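Progress report to the Fustberg fund
Household robotics strand, second report
November 2018

Summary

Work on the kitchen strand is on budget and behind schedule. The main event of the period was our visit to the Hergate open day, where the Tsuji system was shown to funders and partner groups. We had asked to see it before committing the second half of the equipment money. Having seen it, we recommend holding that money back for now. Our reasons are set out below, along with what we would need to see to change our minds.

What we went to see

The claim in the July proposal was that a robot taught from recordings of people doing kitchen jobs would be able to put away and fetch ordinary items in a home it had not been set up for. The open day was billed as the first public showing of this. Two of us went up from Hodcombe and stayed for the whole programme, including the afternoon session, which most visitors left before.

The morning was talks. They were well put together and told us little that was not already in the proposal. We were shown a chart of success rates rising over the year, but the vertical axis had no figures on it, and when we asked for them we were told they would follow. They have not yet followed.

The robot itself was run behind a rope in a mock kitchen. It opened a cupboard, took out a plastic cup and put it on the worktop. It did this well. It then did the same thing again with the same cup from the same place on the shelf. We asked whether the cup could be moved to the back, behind something else, and were told that this was outside the day's programme. One visitor asked about glass and got much the same answer.

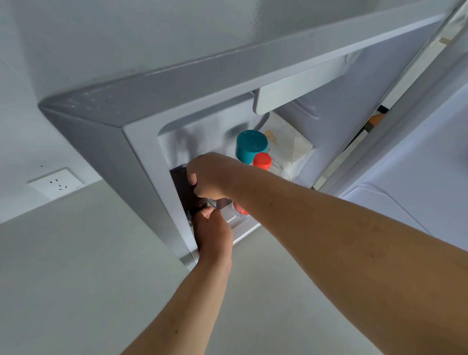
Our own interest is in fridges, and the proposal leans on them heavily. A fridge is a hard place for a machine. It is narrow, the door gets in the way, things stand in front of other things, and no two households fill one alike. Even a modest load asks a lot of whoever is reaching in: a dark box that takes both hands, with one forearm crossing over the other, a small red-capped bottle right in front of a teal-lidded container, and a paper bag leaning on the side wall. A person deals with all of that without thinking. The Tsuji arm, as shown, has one gripper and approaches from straight ahead. We asked how it would handle anything that needs a second hand and were told that a two-armed version is planned. There was no date for it and no cost.

The recordings

This is the stronger half of the project. The team has 60 hours of kitchen recordings, and the parts played to us were clear and well chosen. People reach, shift their grip and work round an open door in the way they do at home. If the money had bought only this, we would say it was fairly spent.

What we could not establish is how the recordings feed into what the robot does. By the team's own account the cupboard routine was tuned by hand in the weeks before the open day. That is a sensible way to get through a demonstration, but it tells us nothing about learning from recordings. When pressed, the team said that around 50 per cent of the routine was learned. We do not know what that is a percentage of and would not repeat it to anyone else.

Spending

Staff and travel are in line with the plan. The equipment line is half spent. The remainder was meant for a second arm, and a second arm of the present type would not solve the problem described above unless the two can be made to work together.

What we are asking for

Before the rest of the equipment money is released, we would like the missing figures from the chart, including failed runs. We would also like a fridge test at Hodcombe, in our own kitchen, with items we choose on the day and no rehearsal. The team has agreed to this in principle but wants to pick the fridge. We have said no.

If the test cannot be held before the next report, we suggest that the recording work carries on under its existing budget and the robot work is paused. A draft of the test conditions went to Hergate last week and we are waiting for comments.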